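La dînette du jeudi : ce qui change au coin des enfants

Bonjour à toutes et à tous,

Je reprends la plume pour donner des nouvelles du coin dînette de la maison de quartier Santoro. Je vous prie d'excuser mes petites fautes de français, ma fille a relu seulement la première moitié.

Depuis le mois d'avril, nous avons reçu beaucoup de dons. Des tasses, des assiettes, des aliments pour jouer, même une caisse entière de la part de la boutique Plundley, qui fermait son rayon de jouets. Nous remercions chaque personne. Mais il faut dire aussi que les deux armoires sont maintenant pleines et que, le soir, on range longtemps. Nous avons donc décidé de trier, et de faire ce tri avec les enfants, sur la table blanche, avant le goûter.

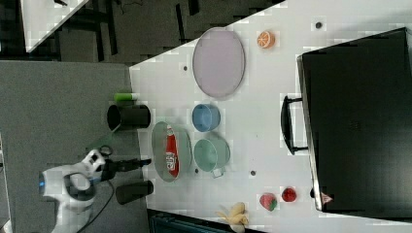
Trier la vaisselle avec des petits de quatre ans demande une règle très simple. Nous avons d'abord essayé par couleur, et cela a bien marché pendant dix minutes, puis il y a eu une dispute pour savoir si une chose était bleue ou verte. Maintenant nous trions par usage : ce qui sert à boire, ce qui sert à poser, ce qui se mange « pour de faux ». Avec le petit bol bleu et la tasse vert pâle, les enfants parlent tout de suite de soupe et de chocolat chaud. La moitié d'orange est un jouet et va avec les aliments. Pour le plat ovale en verre, je préfère qu'un adulte le porte, et je demande aux parents de ne plus donner de verre pour cet usage. Le grand plat rose ou lavande (chacun a son avis sur la couleur) reste le préféré pour servir, il faudra peut-être faire un tour de rôle.

Les choses en double partiront dans une caisse à l'entrée. Vous pouvez vous servir librement. Si vous prenez une tasse, regardez bien le bord avec le doigt, car un petit éclat ne se voit pas toujours.

Il nous manque encore des couverts sans pointe et des torchons. Nous avons assez de gobelets, vraiment assez. Nous cherchons aussi des boîtes basses avec couvercle, assez larges pour les assiettes. Les boîtes hautes ne conviennent pas, les enfants renversent tout pour trouver ce qui est au fond.

Le prochain tri aura lieu le jeudi 14 octobre, après la sieste, dans la salle du rez-de-chaussée. Les parents peuvent rester, il y aura du thé. Si vous avez un don à déposer, merci de me le dire avant et de ne pas le laisser devant la porte, à cause de la pluie.

Avec mes salutations amicales,
Chin-lung Chiu
pour le coin dînette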